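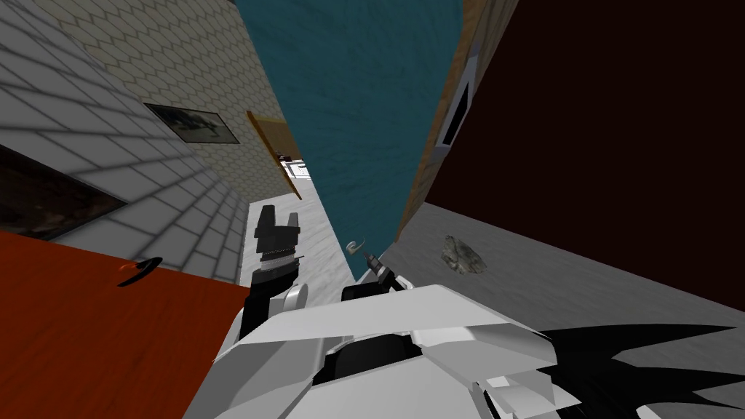 Staggered barriers on the Skullach path

The path along the Skullach crosses the Kołodziej yard entrance at its north end, and on either side of that crossing there is now a pair of staggered steel barriers. I ride through them twice on most working days. In July I took a tape measure along and wrote down the dimensions, mainly to find out why some bikes get through without trouble and others have to be lifted.

Each pair consists of two hoops set across the path from opposite sides. The hoops overlap at the center line, so there is no straight way through. A rider turns left around the first one, rolls a short distance along the path, and turns right around the second. The makers, Cluketti, have stamped their name on the base plates. The hoops are bolted down on four bolts each and could be moved without breaking the surface outside the plates.

Widths

At the south pair the clear width between the end of the hoop and the fence is 659 mm. My handlebar is 624 mm across, measured at the grip ends. That leaves 35 mm in total, or a little over 17 mm per side if the bike is held exactly in the middle and the bar is square to the gap. In practice the bar isn't square, as the bike is already turning. I can get through at walking pace with one foot down. Knuckles touch the fence if I try it any faster.

Modern mountain bikes have much wider bars than mine and won't pass without turning the bar and leaning the bike. A child trailer doesn't go through at all. The north pair is slightly more generous, but only because the fence on that side leans outward. I wouldn't count on that lasting if the fence gets repaired.

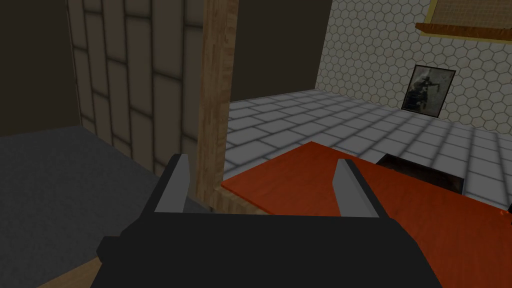
Turning space

Width is the easier half of the problem. The spacing between the two hoops matters more for anything long. A standard bike with a short wheelbase can be steered through. I borrowed a front-box cargo bike with a wheelbase of 191 cm and tried the south pair in both directions. Heading north I had to get off, roll in until the box met the second hoop, lift the rear wheel sideways, and roll again. Heading south it was the same, with the added difficulty of a slight uphill grade. With a load in the box I don't think I could do it alone.

The front wheel of a long bike clears the first hoop well before the rear wheel does. If the second hoop sits inside that length, the rider needs to start the second turn before finishing the first, and the rear wheel cuts the corner into the hoop. No amount of skill fixes this. The geometry is set by the bolts.

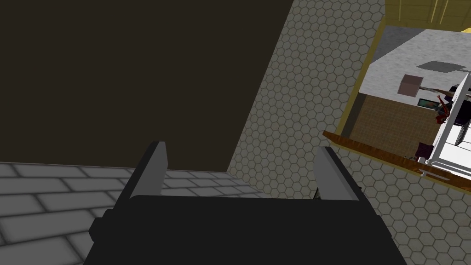 Gripper open, nothing between the fingers.

The alternative route

The sign at the barriers directs wider vehicles to the service road. I measured that too, with a wheel, from the sign to the point where the service road rejoins the path: 178 m, all of it on broken concrete, with one dropped curb missing at the far end. The distance is no hardship. The curb is, because a rider sent there with a trailer or a tricycle then faces a step up from a standing start.

What the barriers are for

The notice posted by the town of Postatow gives two reasons: slowing bikes before the yard crossing, and keeping motorcycles off the path. For the first, the barriers do work on me, but I spend the last few meters looking at the hoop and my hands when I ought to be looking at the yard gate. A short raised table would slow bikes and leave the eyes free. For the second, a slim motorcycle has much the same bar width as a city bike, so a gap that admits one will mostly admit the other.

A single bollard on the center line, with a clear gap on each side wide enough for a trailer, would stop cars and vans. It would need a reflective band and some paint ahead of it so that it can be seen at night.

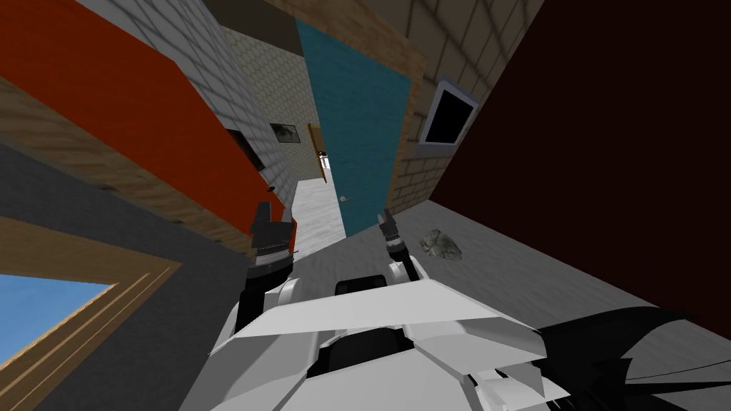
Page last changed: July

Added the service road measurement and corrected the cargo bike figure, which I had first given as overall length. It is the wheelbase. I have sent the dimensions to the town's roads office along with a sketch showing the second hoop moved further north, using the same base plates and new bolt holes. If that is done I will measure again and put the new numbers on this page.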